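Gremum Jelent Wrist Splint

Item 276
Left or right hand, sizes S to XL

The Jelent is a removable splint for people recovering from a broken wrist or a bad sprain. It holds the wrist still and leaves the fingers and thumb free. Most users move to it once the cast is off, when the bone has knitted but the joint is still weak and stiff.

A single shell runs along the palm side of the forearm. It is molded from Ouali, a light plastic that softens in hot water, so your therapist can reshape it as swelling goes down. Three straps close over the back of the arm. The lining pulls out for washing.

The shell weighs 90 grams in size M and fits under most shirt and jacket sleeves. Narrow cuffs may need to be left unbuttoned.
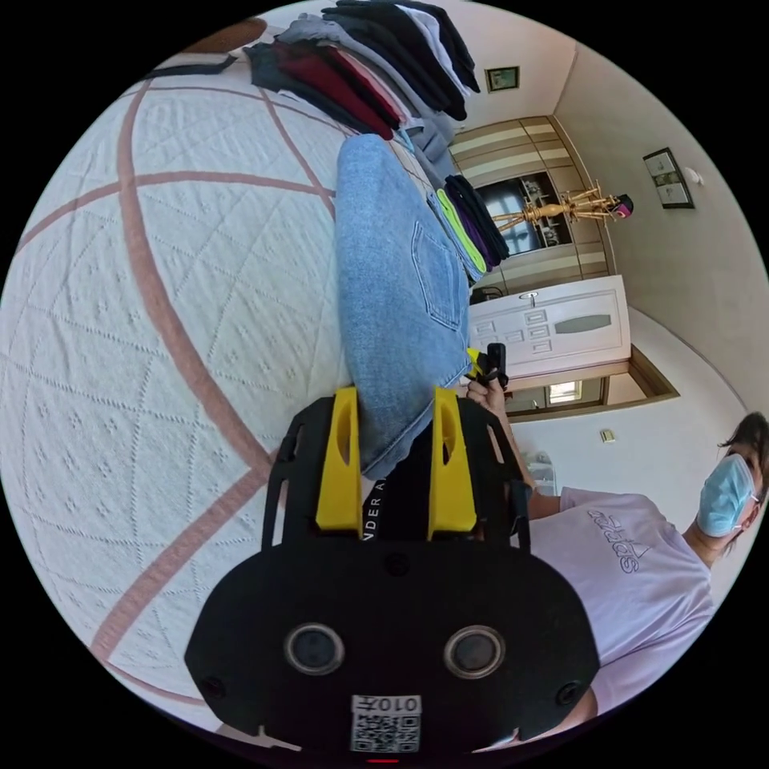

Sizing goes by the distance around the wrist, measured just below the hand. If you fall between two sizes, take the larger one - the straps have plenty of travel. Measure the injured side, and do it in the evening if your hand tends to swell during the day.

The splint can be worn overnight if your doctor has told you to. Loosen the straps one notch before bed. Take it off and call your clinic if your fingers go numb, turn pale or feel cold.

Wash the lining by hand in lukewarm water with mild soap and let it dry flat for 24 hours. Wipe the shell with a damp cloth. Keep it out of the dishwasher and off car dashboards, where heat can change its shape.

In the box: shell, lining, spare lining, three straps, fitting sheet.

Price: $129
Extra lining and strap sets are sold separately.

The children's version, the Jelent Junior, goes on sale in March. Orders for the adult splint ship from our Keludau warehouse. Unworn splints can be returned in the original box, but shells that have been heated and reshaped cannot.

Page updated 2nd January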